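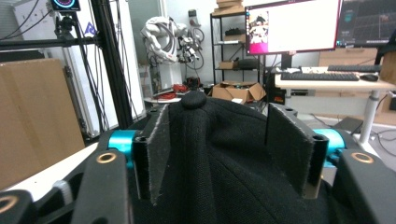 Felt-faced parallel fingers closed on a piece of black knit fabric, arm and desk behind.

Pre-Run Software Checklist, Soft Goods Cell
Project Botari – perception, planning and control stack
Run through before the first grasp of the day and again after any merge to the main branch. Mark each line OK, FIX or N/A and leave a comment. Comments are the best part of this sheet, so please write more than "fine"!

SECTION A. CONTROL

A1. Emergency stop drops the controller to idle and the state machine agrees.
OK. Tested from standstill and again in slow mode. The state machine used to sit in MOVING after a stop and happily accept a new goal. With the new watchdog it goes straight to HALTED and wants an operator reset. I love this change.

A2. Control loop timing within limits for a full warm-up cycle.
OK. Loop is set to 100 Hz. No missed ticks in the warm-up log. Please keep the log viewer closed during warm-up, it eats more of the processor than you would think.

A3. Finger force limit loaded from the cell profile and not from defaults.
FIX, then OK. The profile loader was falling back to the rigid-parts default when it could not find the fabric profile, and it did so without a word in the log. It now refuses to start. If you get "no profile for object class" on startup, check the spelling of the class first (knit, woven, fleece, all lower case).

A4. Finger closing speed ramps down before contact.
OK. Ramp looks lovely on the plot. For knits the felt pads and a slow close work well together, and the fabric gets time to bunch up between the fingers before the force controller takes over. Don't be tempted to shorten the ramp to save cycle time.

A5. Gripper opens fully on a lost connection.
N/A. We decided in January that the fingers hold position on a lost connection and open only on command. Line stays here until the template is updated. Hold behavior checked, OK.

SECTION B. PERCEPTION

B1. Camera calibration file matches the mounted camera.
OK. The startup script compares the serial number in the file with the one the driver reports. If you swap a camera, recalibrate, don't edit the file by hand. Yes, I can see it in the git history when you do.

B2. Segmentation returns one mask per item.
FIX. Dark knits are still our hardest class. Seams and folds make the model split one item into two or more masks, and then the planner goes after the smaller one. Version 4 of the Mutow model is much better than version 3 on this, and I am really excited about where it is heading, but it still splits when the light comes in low from one side. Merge step stays on for now. Ticket 558.

B3. Buttons, knobs and tags are marked as no-grip zones.
OK with a comment. Small round knobs on top of a cap or beanie are now found reliably when they face the camera. When they lie on the side, the detector sees them in some views and loses them in others. The tracker should carry the zone over between views and mostly does. Watch the overlay on the monitor for the first few grasps.

B4. Depth holes on black material are filled and flagged.
OK. Filled pixels show up in the overlay and carry a lower confidence into the planner. Before this, the planner trusted them completely – which explains some of the odd approach angles we had last winter.

SECTION C. PLANNING

C1. Collision model matches the cell as it stands right now.
FIX. Walk over and look before you tick this one. Boxes, shelving and loose cables all change place between runs, and the planner knows only what is in the file. An open carton on the floor is outside the arm's reach in the model, so it won't block a plan, but you can still trip on it on your way to the stop button. Clear the walkway, then update the file if anything fixed has moved.

C2. Cable keep-out volume is active around the arm base.
OK. The volume is a plain cylinder and a bit generous. A few valid plans get thrown out near the base. I'll take that over a snagged cable any day. Cables lying on tables near the arm are not modeled at all, so tie them back.

C3. Planner times out cleanly when there is no valid grasp.
OK. It retries 3 times with a new view, then asks for help. The message now says which check failed. Huge improvement for anyone who has stared at "planning failed" on a dark screen.

C4. Replay of the reference run gives the same plan.
OK. Same seed, same plan, same order of waypoints. Run this after every Prins update. Their solver package changes its defaults now and then.

SECTION D. TOOLING AND LOGS

D1. Recorder is writing and the disk has room.
OK. The recorder also saves the active profile name and the commit hash with each grasp, so you can trace a bad squeeze back to its settings.

D2. Live plots are on the second screen before motion is enabled.
OK. Force and finger position on one plot, loop time on the other. The Emico dashboard finally remembers its layout after a restart!

D3. Operator console shows the right mode.
OK. Check it out loud with the person at the desk if two of you are running the cell.

OPEN ITEMS TO CARRY OVER
B2 mask splitting on dark knits, ticket 558
C1 collision file update after the walk-round
A5 remove or reword the line in the template

Cell may run in slow mode with B2 open. Full speed waits until C1 is marked OK.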